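How to Trim and Check Two-Handed Folding Demonstrations Before Training

By Hok-lam Yip
Oct 7, 2018

Our first cloth policy was trained on every demonstration we had, start to finish, and it hovered. It would move over the cloth, pause, drift a little, pause again, and sometimes never close the fingers. The network was fine. It had learned the pauses from us, since people holding a gripper in each hand stop to think before they pick something up.

This page explains the trimming procedure we now use on the Mallura set, which was recorded with hand-held grippers in ordinary bedrooms and living rooms. You need the wrist video, the finger opening for each hand, and the tracked pose of each gripper. You do not need a robot until the last step.

What you need before you start

Each recording should have one video stream per gripper and one log per gripper, all on the same clock. If your clocks differ, fix that first. We use a hard close of both grippers at the start of each recording and line up the logs on that. Mererid Hopkin wrote the alignment script, called Uvov, and the rest of this page assumes its output: one table per recording, one row per time step, with columns for left opening, right opening, left pose and right pose.

Keep the raw files. Every step below writes a new table and leaves the old one alone. We lost a week in August by trimming in place with the wrong threshold.

Step 1. Smooth the opening signal

The finger opening jitters when the operator's grip tightens or loosens. Run a median filter with a window of 9 samples over each opening column. A longer window hides short pinches, and short pinches are exactly what you want to keep when someone is pulling one layer of fabric off another.

Plot a few recordings before and after. The closings should still have steep sides. If they look like ramps, your window is too long.

Step 2. Mark the contact segments

A contact segment begins when either gripper starts to close and ends when both are open again. Mark these with a simple threshold on the smoothed signal. Then extend each segment backward to include the approach, which we define as the last stretch in which the gripper is moving steadily toward the place where it will close.

The backward extension matters more than the threshold. Cut it too short and the policy never sees how to get to the cloth. Cut it too long and the thinking pauses come back in.

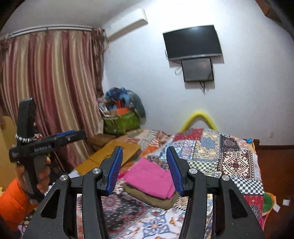
For the approach we use gripper speed. Walk backward from the start of the closing until the speed drops below your idle limit and stays there for 9 samples in a row. That point is the start of the segment. In two-handed work, do this for each gripper separately and take the earlier of the two start points. One hand often waits while the other gets into place, and that waiting is real coordination — it has to stay in.

Step 3. Drop the idle stretches

Everything outside a segment is idle. Delete it from the training table, but write the deleted row numbers to a side file so you can put them back. Do not join the segments on either side of a cut into one sequence. If you do, the pose will jump at the seam and the policy will try to copy the jump. Give each segment its own ID.

Step 4. Check by eye

Pick 101 segments at random and watch the video for each. You are looking for three faults:

The segment starts after the gripper has already reached the cloth.
The segment contains a long stop with both grippers open.
The closing is on air or on the wrong thing.

The third is hard to see when the bedding has a busy pattern, because the edge of a folded item gets lost against it. Watch both streams side by side for those. If more than 9 of the segments have a fault, go back to Step 2 and change the idle limit. Then draw a new sample. Checking the same segments again will only tell you that you fixed those segments.

Step 5. Retrain and compare

Train two policies with the same settings and the same seed, one on the full recordings and one on the trimmed segments. We started with 517 recordings. Both policies were trained for the same number of updates, so the trimmed one saw each of its rows more often. That is a weakness in the comparison and you should report it if you do the same.

We ran 200 trials per policy on the Andberg arm pair, with cloths that were in neither training set. The trimmed policy hovered much less and started its first grasp sooner. It was no better at finishing a fold once the cloth was in hand. Failures late in the task were mostly a second layer picked up by mistake, and trimming does nothing for that.

Known problems

Slow operators confuse the speed test. Rajan, our slowest recording group, came out with almost no approach at all until we set the idle limit per operator. We now take it from each person's own speed distribution.

Smoothing a cloth flat with closed fingers shows up as one very long segment. We leave those whole for now. Mererid has tried splitting them at changes of direction, but the pieces were too short to be useful.

The Uvov output format changed after our first release. If your tables have a single pose column, run the converter before Step 1.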